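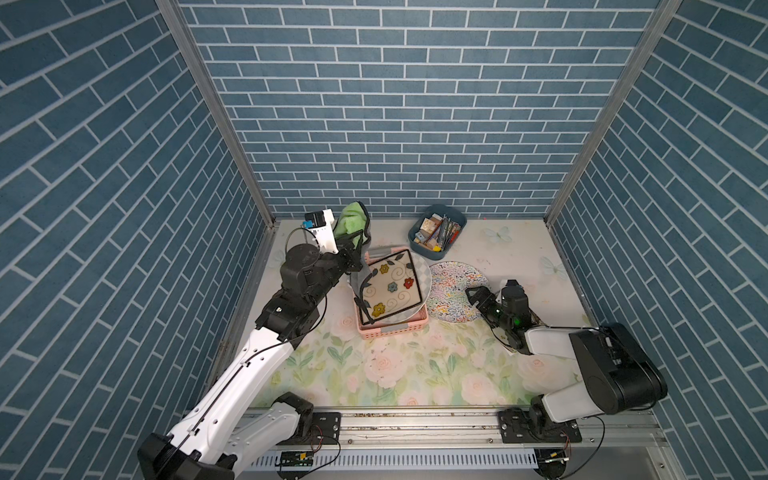

The pink Fullo basket on the Rodetti rose mat, with my green cloth behind it.

Fullo Ventilated Basket (Pink), Review After Long Use
By Thiện Lương
August 26, 2022

I bought this basket in January from the Saliba shop, together with the floral mat you see under it. I wanted to write the review at that time, but I think that a review of a plastic basket after two days is not very useful. Every basket is good for two days. So I used it first, and now I can say something more exact.

The price was $19. For a plastic basket this is not cheap. In the market near my home I can get a simple one for much less, and my wife reminded me of this several times. On the Saliba page there were 3,719 ratings when I ordered, most of them good, but many people wrote only "nice color" or "fast shipping," and I could not learn from them if the basket is strong.

What it is

The Fullo is a rectangular basket with ventilated sides, made in a woven style. It is plastic, so it only imitates the weaving. From far away it gives the same friendly feeling as a real woven basket, and you can wash it under the tap, which I would not like to do with a real one. It comes in several colors. I chose pink because the roses on the mat are pink. This was maybe the only decorating decision I made this year and I am still satisfied with it.

There is no lid. Some buyers complained about this, but the product page never promised a lid.

Daily use

My basket has two jobs. The first is to hold small table things between meals. The second is to carry plates and cloths from one room to the other. For the first job it is very good. The rectangular shape uses the space better than the round basket I had before, and it stands straight against a wall without leaving a gap where crumbs collect.

For carrying plates, I am a little less happy. Small plates are fine. If I put my dinner plates inside standing up, they lean on the side, and the side bends a little outward. It never broke, and when I take the plates out it goes back to its shape. The label gives a maximum of 2,000 grams, and ceramic plates reach this limit faster than you expect. I weighed mine on the kitchen scale and after that I started to make two trips.

The open sides let the air pass, so a damp cloth in it does not start to smell as quickly as it did in my old closed box. I still prefer to hang a cloth until it is dry. But I am forgetful, and the basket forgives me more than the box did. One small warning: a thin cloth with loose threads can catch in the openings. My green one caught two times, and I had to pull the thread out slowly with my fingers.

Cleaning

Dust goes into the small corners of the pattern. A wet wipe cleans only the flat parts. What works for me is an old toothbrush, warm water and a drop of dish soap, and then I leave the basket upside down over the sink. I do this every second week. I did not try the dishwasher. The label says no, and I believed it.

The color has not changed to my eye. My basket does not stand in direct sun, so people who want it for a balcony should look for another opinion.

The mat under it

Some words about the mat, because I am often asked which one it is. It is the Rodetti mat with pink roses, green leaves and light blue butterflies on cream. I like the drawing very much. It is soft for the eyes, and the basket looks at home on it.

However, a pale mat is a pale mat. Specks and smudges show on it very clearly, as you can notice in my photo, mostly toward the middle. If I shake it and wipe it, it looks fine again for a short time. A darker pattern would hide more. I knew this when I bought it and I chose the butterflies anyway, so I can't be angry with Rodetti.

The basket does not slide much on it. On a bare smooth table it moved when I pushed it by accident, and on the mat it stays in its place better.

The brick pattern on the walls is from Destance, in blue-gray with thin white lines. I won't review it here. I will say only that cutting it straight took me a full evening, and that pink in front of blue looks better than I was afraid of.

Compared with my old basket

Before the Fullo I used a round wire basket for many years. The wire one was stronger, without question. I could put any plates in it and nothing would bend. But it scratched the table, it was noisy, and after some time it got rust on the bottom. With the Fullo I have no noise and no rust. If I needed to carry heavy things every day, I would go back to wire and put a cloth under it. For light things I prefer the plastic.

What I liked

The shape stands well against a wall.
It is light, even my mother carries it easily with one hand.
Air passes through the sides.
The top edge is smooth and does not hurt the fingers.
Cheerful color.

What I did not like

The sides bend under dinner plates.
The pattern collects dust in the corners.
Thin cloths can catch in the openings.
The price is high for this material.

Who should buy it

I can recommend it for cloths, napkins, small plates, bread in a bag, fruit that is not too heavy, and also for toys. I don't recommend it to someone who wants to store a full set of ceramic dishes in it. For this you need something with hard walls.

About the delivery: Saliba packed the basket in one box with the mat rolled inside it. The mat kept its curl for several days and I had to put books on the corners. It would be better to send it flat, but then the box would be bigger, and I suppose the shipping would cost more also.

My rating is 8 out of 10. I take one point away for the soft sides and one for the price. If Saliba makes a discount again, I will order a second one for the bathroom, probably in white if they still have it.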